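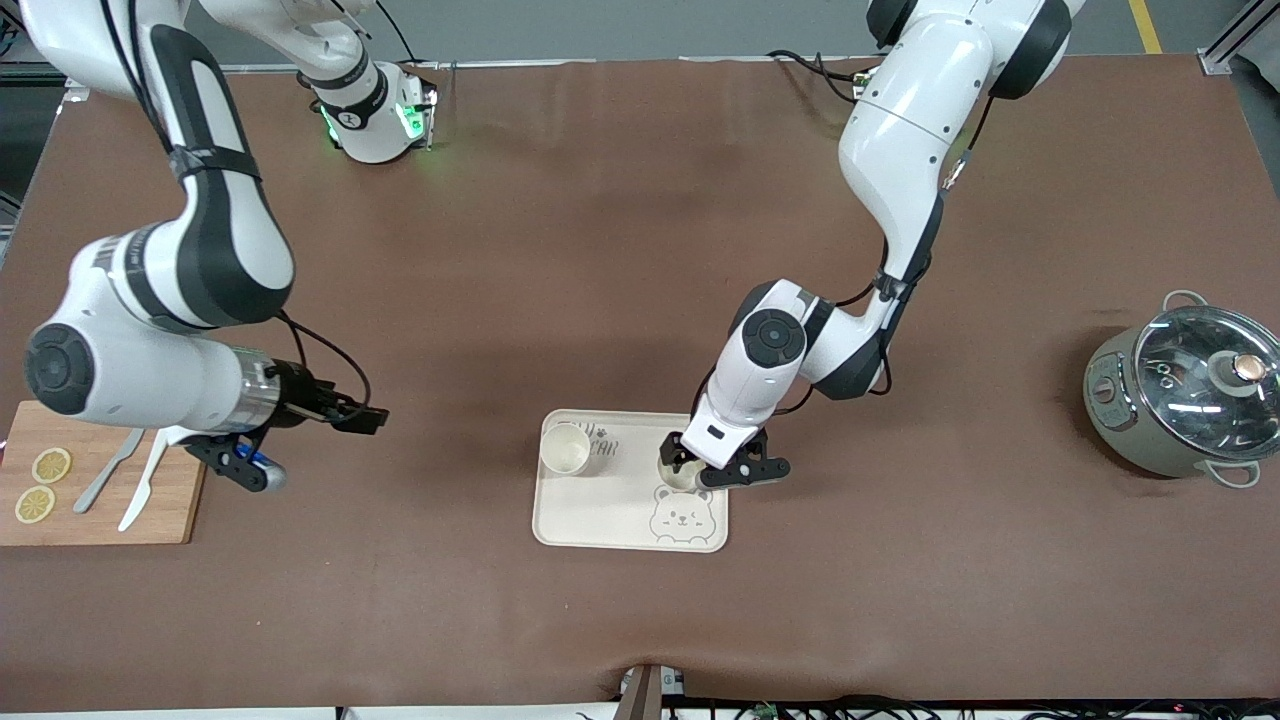
Two Hands on a Cup: A Week With the Plitberg and Jatoi Grippers

Small cups are harder to pick up than they look. They are light enough to slide when touched, short enough that the fingers come close to the tray, and round, so a gripper that arrives a little off center pushes the cup before it holds it.

At the Tusalthorpe test shop, the cup is the first object any new gripper meets. The shop has a two-armed setup over a table with a brown mat, and the two white arms do kitchen work all day. A cream-colored cup on a beige tray comes first. After that come a cutting board with lemon slices, a pair of knives, and an electric cooking pot with a glass lid. We spent five days there in September watching two sets of two-fingered grippers go through the same routine.

How the test runs

Both grippers were mounted on the same arms and driven by the same Reltell controller. Each set made 268 attempts at the full routine: move the cup, pick up a knife, set the knife down, lift the lid, put the lid back. An attempt counted only if all five steps were done without a person stepping in.

The operators did not retune between attempts. If a gripper drifted, it drifted, and the drift went into the log. They did allow one change of finger pads at midweek, which both makers recommend.

The Plitberg

The Plitberg is the stiffer of the two. Its fingers close in a straight line and stay parallel, and it reports its opening width often enough that the controller can tell a cup wall from a knife handle. On the cup it was very good. It came straight down over the rim, closed, and lifted, and we saw it tip a cup only when the tray had been bumped out of place.

It did less well with flat things. A knife lying on a board leaves very little room underneath, and the Plitberg's fingers are thick at the tip. The plastic knife gave it more trouble than the metal one. It completed 142 of its attempts, and most of the rest ended at the board.

The maker rates the pads for 3,000 cycles. The pads we took off at midweek had some wear at the inside corners and were otherwise fine.

The Jatoi

The Jatoi has more give in it. The fingers flex a little when they meet something, so it can press down on the board, slide under a handle, and come up with the knife. It was also better on the lid. A round knob suits a finger that bends, and the lid went back on the pot straight more often than we expected.

The cost shows up at the cup. The same flex lets the cup lean as it leaves the tray, and a lean that does not matter with an empty cup would matter with a full one. The operators slowed the lift, which helped, but it added time to every run. The Jatoi finished more routines than the Plitberg and took longer over nearly all of them.

Cables and cameras

A few things had little to do with either gripper. The cable at the wrist needs a loop with enough slack for a full turn, and on the second day we lost most of a morning to a loop that was too short. The fixed camera over the table is useful for reviewing runs, but the arms throw shadows on the mat and the tray. The shop ended up turning off one overhead light on the window side, and the cup was found more reliably after that.

Glass lids remain a nuisance. The camera sees the inside of the pot and the reflections of the room at the same time. The workaround is to have the software look for the knob and ignore the rest of the lid.

Which one to buy

For cups, jars and other upright things, we would take the Plitberg. For mixed work on a counter, where something flat is always in the way, we would take the Jatoi and live with the slower lift. The Tusalthorpe operators plan to fit one of each next, with the stiff gripper on the tray side and the softer one at the cutting board. The Reltell controller will need new settings for each arm before that can start.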